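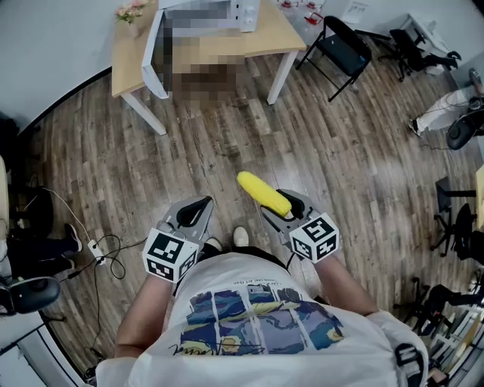
Zatness puts two hand-held grippers side by side and opens up its test notes

April – I'm Duygu Karakaya, I run the gripper bench at Zatness, and I've been given the job of writing our press release, so please forgive me if it sounds more like a letter. We've finished the first round of our hand-held gripper comparison, and from Thursday anyone who wants the notes can have them.

Some background first. We build training sets for companies that want robot arms to handle food, kitchenware and other everyday stuff. A lot of that work is done by people carrying grippers in their hands, one left and one right, with a marker cube on the base of each so we can follow where it goes. The gripper in your hand has to behave like the one that ends up on the arm. If it doesn't, you can record all day and end up with a pile of motion the arm can't repeat (ask me how I know!).

So we took two finger designs, the Jindard and the Didenko, and gave both the same work. The Jindard is the softer of the two and bends a long way around whatever you close it on. The Didenko is stiffer and gives you a much clearer feel in the handle when it touches something. We ran 3,000 grasps, split evenly between them, over 70 household and play-food objects. My favorite is the toy corn cob. It's bumpy and it's longer than you want it to be, and if you grab it off center it swings like a gate.

I went in as a Didenko person and I've come out a bit less sure. On hard, flat things like lids and boxes it was still my pick, and our operators liked it too – they said they could tell when they had a hold without staring at the fingertips. On round and lumpy things the Jindard was easier to live with. You could come in at a lazy angle and still get a usable grip, and that matters a lot at four in the afternoon when your wrists are tired and there's another tray to get through.

Neither was perfect. The Jindard fingers twisted under heavier objects, and with anything like a full bottle we had to slow right down. The Didenko's stiffer spring wore people out, and we ended up shortening sessions so that the last grasps looked as good as the first ones. We also lost most of a morning to a marker cube that had been put back on a quarter turn off. All our left-hand tracks came out sideways, and we threw them away and did them over. There's now a line of paint on every mount.

Tracking and playback ran on the Drultico controller, which we'd never used for a two-handed job before. It kept the left and right streams together well, and the thing I liked most was being able to replay a grasp on the arm minutes after recording it. I liked the menus a good deal less, and I've told Drultico so.

My colleague Duygu Tokgöz looks after the arm side (yes, there are two of us, and yes, the mail gets mixed up). "The recordings I want are the boring ones," she says. "Give me a clean approach, a clean close and a clean lift, and I can work with it. With the softer fingers I got more of those on odd shapes, but I had to be careful about how far they'd bent before I trusted the width reading."

The notes include the object list, the session sheets, the failed grasps with our comments, and 200 matched pairs where the same operator picked up the same object with each design. We left the grumpy comments in.

Next up is a second round with wet and slippery objects, plus a thinner pad for the Jindard that I'm really excited to get my hands on. If you make fingers, pads or mounts and would like them in the mix, write to me. We'll need two matching sets, left and right, and a spare pad for each finger.

To request the notes or arrange a visit to the bench, contact Duygu Karakaya at the Zatness press desk. Questions about arm playback go to Duygu Tokgöz, so please put the full name in the subject line.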